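The Back Room at Kelel: Walls and Worktops

We've been let loose on the back room at last! Kanchan Joshi and I have spent most of February in there with notebooks and far too much tea, working out what to keep and what to paint. I love this room (it has been a store, a sewing room and a place to hide from the phone). 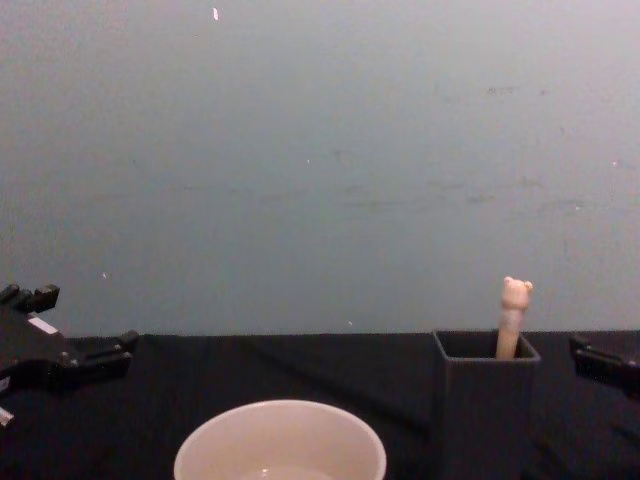
The pale blue-grey wall behind the black tabletop, scuffs and little white flecks included.

I'm very fond of that colour. It goes from silvery to almost teal as you look across it, and Natalia Ayala is mixing us a match from 12 test pots – number eight is already my favourite! The long smudges will get a wash first, then filler for any chips.

The black top stays. Pale things look wonderful against it, creases and all, and Iraís Ibarra has promised to bring some of her cream pottery over to try.

More pictures once the first coat is on. If you have an old photo of the room, do send it to Nayeli Aguirre at the front desk.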